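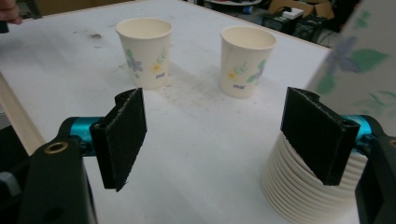

What is the Prenlow summer program testing this year?

High school students in the program are measuring how reliably a shortened memory questionnaire matches the full version used with older adults.

The program, run at Skaston College, analyzed 741 anonymized response sets in its first session. Jovita Espinoza, a junior, wrote the script that flags incomplete forms. Any form with more than 3 blank items is excluded.

"The scoring rules took longer than the code," Espinoza said.

Delyth Meredith, who supervises the lab, said the data set will be expanded to 1000 before the second session opens in July. Students will then compare scores by age group and present their results as posters. Applications for next year open in November.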